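Skendstead Shared Workshop
Bench diary, arm build
24 December 2023

Work on the Arkico arm resumed this morning after the servo horns were refitted. The printed parts have held up well since May, and no further reprinting is planned before the new year. The object of the session was to establish whether the arm can take an orange block from the paper and deliver it to the box. The paper was retained as the working surface, the bare wood having confused the colour threshold on earlier attempts. 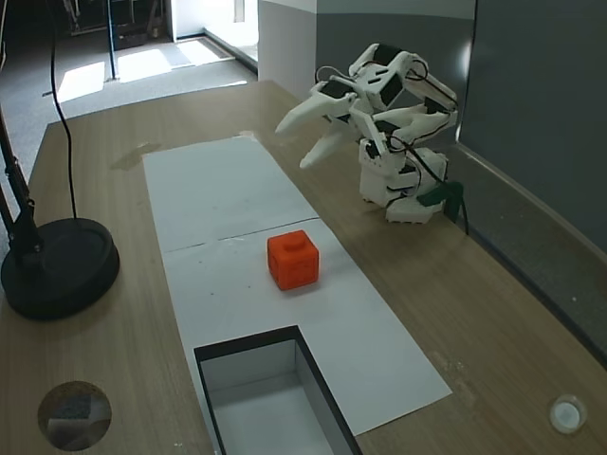
The controller was set to a pause of 400 milliseconds between moves. This is longer than the Rurkum library recommends, but the shorter setting caused the elbow to overshoot. Wrist offset was changed by 4 degrees and saved to the configuration file. The log had reached entry 2601 at this point and was copied to the workshop drive. 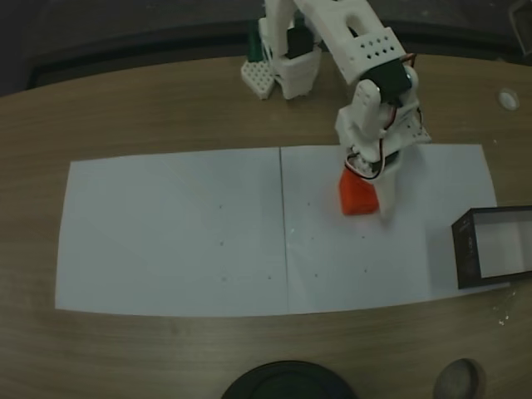 Lemaire replied to the morning's notes by message, advising that the closing speed of the fingers be lowered before any further change is made to the wrist, and asking that both values be written down each time. The advice was accepted. Closing speed now stands at 64 in the settings table.

The approach height was then reviewed. Members are reminded that this value is measured from the paper and must be entered again whenever the sheets are replaced.
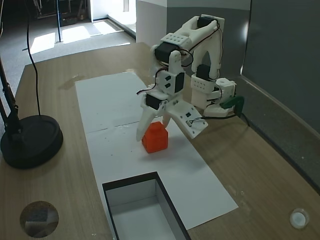

Servo cables are still to be tied along the links. The present arrangement is acceptable for bench work but should not be left in place for the open evening. Cable ties are in the second drawer.
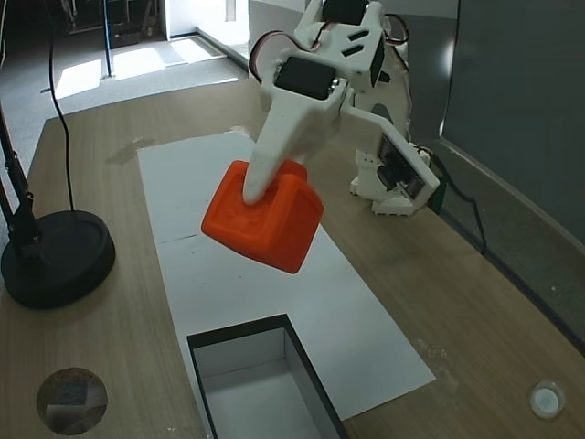
Grip force remains the outstanding matter. A thin rubber facing for the fingers has been proposed, and a sample will be cut from the sheet left over from the conveyor job. The supply is to be switched off at the wall over the holiday. The next entry will record the results with the rubber fitted.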